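Work table check, cleaning supplies room, Kerkstead building – October round

Marks used: **OK**, **Fix** (repair or change before next round), **Look again** (no action now, check on Thursday).

| Item | Mark | Comment |
|---|---|---|
| Floor near the table free | Fix | Black cables lie on the floor to the left |
| Table legs stable, no rocking | OK | Was rocking last time, the screw is tightened now |
| Cloth lies fully on the table | Look again | See below |
| Bottles closed and standing | Fix | See below |
| Sponges kept apart by use | Look again | See below |
| Eye wash in reach | OK | Seal is not broken |
| Load on upper shelf | OK | Four canisters, limit on the Górecki shelf plate is also four |
| Gloves, all sizes | Fix | Size M is finished, order from Doslow |

**Comments to the lighting and ventilation**

The lamp over the table is good. The fan makes more noise than in spring, but air is moving, I tested with a strip of tissue. The filter must be changed after 3000 hours and the counter is still below this. Please do not hang aprons on the fan switch.
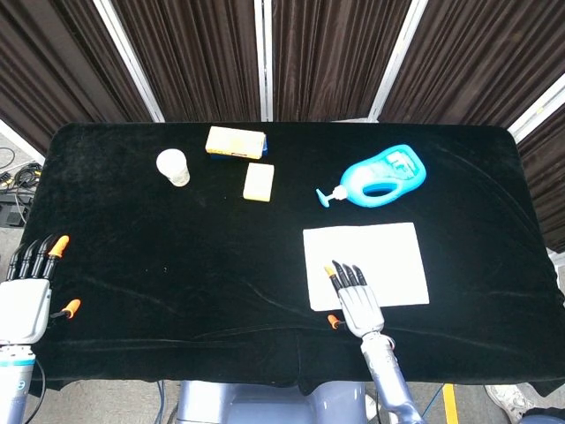 Comments to the table itself are longer this time. We agreed that every bottle with liquid stands upright, with the pump turned to the back of the table, and I ask everybody to read this rule again. The blue pump bottle lying on its side is a "Fix" from me, even if it does not leak, and the pump should not point to the front. The paper cup is upright, so no remark there, but a cup without a label may not be used for any product. The yellow sponge with the blue layer and the smaller yellow one are near each other – please decide which is for surfaces and which for dishes, and mark them. The black cloth has soft folds toward the front edge, where it hangs down. It should be pulled flat before work, so that a small cup can not tip.

**Storage of concentrates**

- Koruveo concentrate: lid closed, date written on the can. OK.
- Maximum 20 liters in this room. OK.
- Drip tray under the cans: Fix. It has a crack in one corner. Do not glue it, take a new one.
- Safety sheets in the folder by the door: Look again. The sheet for the descaler is the old version.

**Open from the last round**

The door closer is still too strong and hits the heel. It was reported two times. I leave it as "Fix" until somebody comes with the right spring.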